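Branelness FC Ticketing Help Desk
Ticket: Season seats show old venue after move to Prorkwood Stadium
Status: Resolved
Opened by: Yevhen Fedoruk, box office
Product: Gistico Seat Manager

Problem
After the October venue update, 200 season accounts still list seats at Lytvynenko Park. Home matches are now played at Prorkwood. Mobile passes open, but the gate field is blank and turnstiles reject the code. New single-match orders are not affected.

Steps to reproduce
1. Log in with an affected account.
2. Open My Season and select any home match.
3. Tap View Pass. Venue reads Lytvynenko Park, gate reads blank.

Log
09:10 – Confirmed on four test accounts. Cleared app cache, no change.
09:40 – Compared database records. All affected accounts were renewed before the new seat map was published. The renewal job wrote the old venue ID and the sync skips any record marked Paid.
10:25 – Changed the ID by hand on one account. Gate filled in as 19. Pass scanned correctly at the test reader.
11:15 – Asked Gistico to unlock Paid records for a bulk update. Approved.
13:05 – Ran the update in batches of 10. Two batches timed out and were run again.
14:30 – All accounts show Prorkwood. Duplicate check clean.

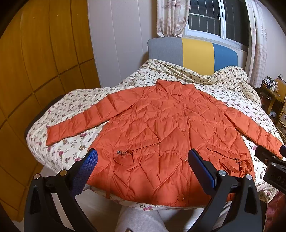 Follow-up
Supporters who saved a pass to their phone wallet before 14:30 need to delete it and add it again – the wallet copy does not refresh by itself. Email sent to all affected accounts. Printed cards carry no venue ID and do not need to be replaced.
Yevhen to check the reject count at gate 19 after the next home match and reopen this ticket if any code fails.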